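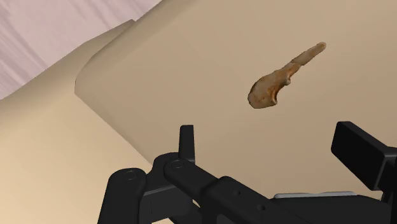

Notley is getting its reading room back, and I couldn't be happier!

The old place on Kamath Street shut its doors in October after the roof leaked (again), and I've been grumbling to anyone who'd listen ever since. Well, the town has finally signed a lease on the former Tulik shoe store, two doors down from the bakery. The new room will have 20 seats, a kids' corner and a proper heater, which those of us who used to sit by the back window will appreciate.

I stopped by the town office this morning and they told me 1000 books are coming over from the Nisasdale branch, mostly mysteries and cookbooks, plus a whole run of gardening magazines. Our own books are still in storage and will be moved in once the shelves are up.

It'll be open until 8 p.m., and cards from the old room still work. If you need a new one, it's 2 dollars. Parking out front is limited to 30 minutes, so use the lot behind the bakery if you plan to stay a while. Opening day hasn't been set yet, but I'll post it as soon as I hear.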